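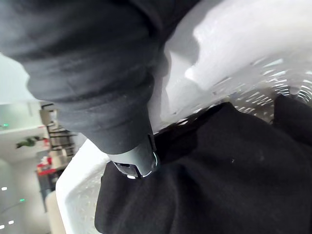

Olton Laundry Words

A word list of household laundry terms, with regional variants, spellings and short usage notes. Release 2.

What is in it

The list holds 3,257 entries. Each entry is a word or short phrase that people use at home when they talk about washing, drying, sorting, folding, mending or storing clothes. Most are ordinary English words with a local meaning. A smaller share are terms that only turn up in one or two places, or in one family.

Entries came from three places:

- A mail-in questionnaire that went out with the Wuvumcombe town newsletter
- Recorded conversations in Olton and Pasbridge, typed up by hand
- Handwritten household notebooks held in the Strazds collection

The notebooks are the oldest part. Many have no date on them, and the decade field for those entries was filled in from other evidence such as prices, soap names or the kind of machine mentioned. Where there was nothing to go on, the field is blank.

Files

words.csv – the main table, one row per entry
variants.csv – other spellings and forms, linked to words.csv by entry_id
quotes.csv – short quotations showing a word in use
places.csv – place codes and their full names
CHANGES.txt – edits made between releases
LICENSE.txt

All files are UTF-8 with commas as separators. Text fields that contain a comma are in double quotes. Line endings are Unix style. Excel sometimes turns the entry_id column into numbers and drops the leading zeros, so import that column as text.

Fields in words.csv

entry_id: five characters, with leading zeros. IDs are never reused, even when an entry is removed.
headword: the word or phrase in lower case, unless it is a name.
part: noun, verb, adjective or phrase.
sense: a plain definition, 60 words at most.
topic: one of 15 topic codes. See below.
place: a code from places.csv. Can hold more than one code, split by a semicolon.
decade: for example 1950s. May be blank.
source: Q for questionnaire, R for recording, N for notebook.
sure: 1 if two readers agreed on the sense, 0 if they did not.

Topic codes

SORT, SOAK, WASH, RINSE, WRING, LINE, INDOOR, IRON, STARCH, FOLD, STORE, MEND, STAIN, TOOLS, OTHER

LINE covers outdoor drying and INDOOR covers racks, radiators and dryers. A word for the weather on a good drying day goes under LINE. Words for lint and pilling are under OTHER, which is not ideal, but the readers could not agree on a better home for them. Words for a pile of clothes are split: unwashed piles are SORT, clean piles waiting to be put away are FOLD. If the informant used the same word for both, there are two rows.

How entries were made

Questionnaire answers were copied as written. Spelling was left alone in the variants file and made regular in the headword. For recordings, only the sentence with the word in it was typed up, plus the one before and the one after if the meaning was not clear without them. Notebooks were read twice by different readers.

Senses were written last. The readers kept to words an informant would know, so the definitions are looser than those in a printed dictionary. "Half-dry," for instance, is defined as ready to iron, with no attempt to say how damp that is.

Words that were plainly brand names were left out unless they had come to mean the general thing. Names of garments were also left out, except where the name changes in the wash. One Pasbridge notebook uses "woollies" for sweaters in the basket and never for sweaters being worn. That one is in.

Known problems

- Pasbridge has fewer entries than the other places. Only part of the recordings had been typed up when this release was closed.
- The questionnaire asked about "doing the wash," and some people took this to mean dishes. Most of those answers were caught. A few are probably still in under SOAK and TOOLS.
- Almost all of the dated notebook entries are from before the 1970s, so the dryer and the laundromat are thinly covered from that source.
- The sure field was added late. For early entries it was filled in by checking the reading sheets, and some of those sheets are missing. Missing is coded 0.
- In quotes.csv, a slash marks a line break in a notebook. In recordings it marks a pause. Check the source field in words.csv before you strip them.

What it can be used for

The list suits work on regional vocabulary, classroom projects, spelling studies and general reading. It should not be used to say how common a word is. People were asked for words they thought were unusual, and the plain ones are underreported as a result. The word "laundry" itself has only one row.

It is also a poor guide to laundry methods. Several quotations describe mixing cleaning products in ways that are not safe. They are kept for the wording.

Privacy

Informants' names are not in any of the files. Family names inside quotations were replaced with a capital letter. Street names were removed – place codes stop at the level of the town. Anyone who took part can ask to have a quotation taken out, and it will be dropped in the next release with a line in CHANGES.txt.

Changes since release 1

Place codes for Olton were merged. Release 1 had separate codes for the north and south sides of the river, and too many informants had lived on both.
The quotes were moved out of words.csv into their own file.
STARCH was split off from IRON.
Duplicate rows from the second batch of questionnaires were removed.

Corrections

Send corrections with the entry_id and the file name. New words are welcome too, with the place and the decade if you know it. Additions received after May go into the release after next.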